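Plum dumplings are back at the Flerkby market hall

If you've been missing the plum dumpling stand since it closed up last winter, good news: it opens again this Saturday at 8 a.m., in the corner spot by the side entrance of the Flerkby market hall. I stopped by while they were setting up and came home smelling like butter and toasted breadcrumbs, so consider me biased.

The stand is called Ritlow, same as before, and Aniela Nowicki is still the one rolling the dough. She's got a partner now, though. Dayana Espinoza used to sell flan and rice pudding out of her own kitchen (I bought a lot of that flan, don't ask how much), and the two of them are splitting the counter. Dumplings on the left, custards on the right, and one very short line for coffee in between if we're lucky.

For anyone who hasn't had them, these are potato dumplings with a whole pitted plum tucked inside and a bit of cinnamon sugar where the pit used to be. They get boiled, rolled in breadcrumbs that have been fried in butter, and handed over hot. You're supposed to let them sit a minute. I never have, and the roof of my mouth can tell you all about it. 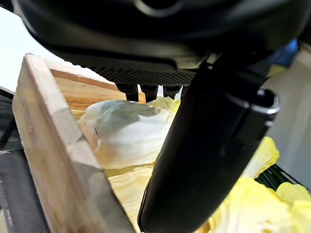
Aniela told me the dough is a little different this time. She's using less flour and letting the potatoes cool overnight before she rices them, and the one I tried was softer than what I remember from last year, almost fluffy. The plums are smaller too, and more sour, which I liked a lot! If you want yours sweeter, ask for the extra spoonful of sugar on top. There's also an apricot version, but only through August, and she wouldn't promise me she'd have it every week.

Over on Dayana's side, the thing to get is the coconut flan. It's dense and a little wobbly and the caramel is cooked good and dark, right up to the edge of bitter. She's doing a cinnamon rice pudding as well, served cold in a paper cup, and she says a guava one is coming once she's happy with it. I asked when that would be and she just laughed.

Prices are pretty friendly. A single dumpling is $2, and a slice of flan is $4. They're making up to 200 dumplings on opening day, and when those are gone, they're gone. Last year's opening sold out before lunch, and I got there just in time to watch the guy ahead of me take the final tray. Still thinking about that.

You can order ahead if you want a box of 15 to take home, but you have to do it at the counter by Thursday evening. They don't take orders by phone yet. Bring your own container for the boiled ones if you can, or buy them uncooked and do the last part yourself. Aniela says they need a gentle boil and plenty of room in the pot, and she'll throw in a bag of the breadcrumbs if you ask nicely.

The stand will be open until 2 p.m. or whenever the trays are empty.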